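**Call for Participants — Home Handling Practice Review**
Prondeck, Residential Methods Office
Posted 2019-02-11

Prondeck is seeking participants for a review of its draft rules on the handling of household objects with hand-held grippers. The draft, known internally as the Ruder guidelines, sets out how operators should approach, grasp and release small items in furnished rooms. It was prepared by Ryszard Grabowska and is now open to outside readers and operators before adoption in May.

The current draft covers work on hard surfaces in detail. Its section on beds, cushions and other soft furnishings is shorter, and comments on that section are especially welcome. 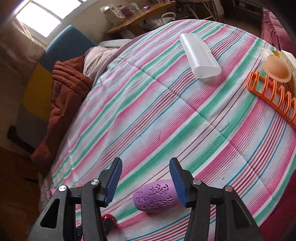
Participants will be asked to carry out grasping sessions in their own homes under the draft rules and to report any rule that proved unclear, impractical or unsafe. Each participant completes around 600 grasps over the review period. Equipment is supplied by Sekico on loan and must be returned in working order.

## Rules in force during the review

- Jaws are to be fully open before they are brought down on either side of an object.
- Finger pads are inspected at the start of each session. Worn pads are replaced, never trimmed.
- Other items may remain on the surface, provided they are not fragile, sharp or of personal value.
- Household members and pets stay out of reach of the jaws. Operators stop at once if anyone enters the working area.
- Mail, prescriptions and identity documents are removed from the room before recording begins.
- A dropped object is logged as dropped — it is not to be put back and repeated under the same entry. 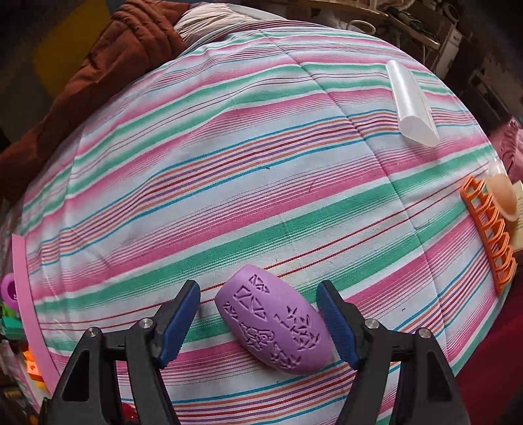 *Gripper open on either side of a lilac oval object, striped fabric surface (Section 2, soft furnishings).*

## Who may apply

Applicants must be at least 18 years of age and able to hold a tool in one hand for extended periods. Prior experience in robotics is not required. Persons employed by Sekico or by Wróbel, which will audit the session logs, are not eligible.

Participants receive a stipend of $186 on submission of the final report. Written consent is required from every adult in the household.

## How to apply

Send a letter of interest and a short account of the rooms available to Kazimiera Zalewska, Residential Methods Office, quoting reference 3967. Incomplete applications will be returned without review.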